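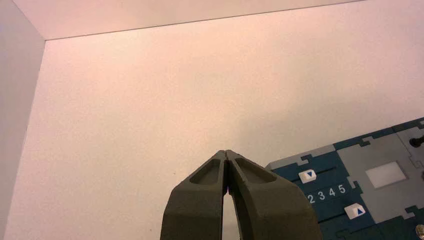 Ticket 400 - Control unit, numbers hard to read
Opened by: Lorna Mackay
Product: Kever
Status: Open

Friday, 9:40
User says the white numbers on the blue face are hard to make out from a chair. 2 3 4 5 can be read up close. The button with the blue triangle is easy to find.

10:15
Asked the user to turn the unit toward the window and wipe the face with a dry cloth. No change reported - still hard to read from the chair.

11:05
Asked whether anything had changed.
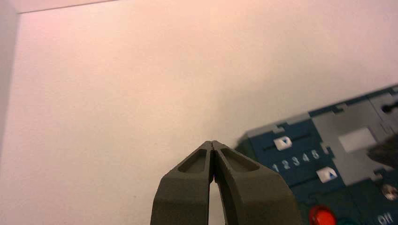
Attachment 2: unit at right, off-white wall behind.

11:30
Sent to Cairns with a request for larger number stickers. User will keep using the unit until they arrive.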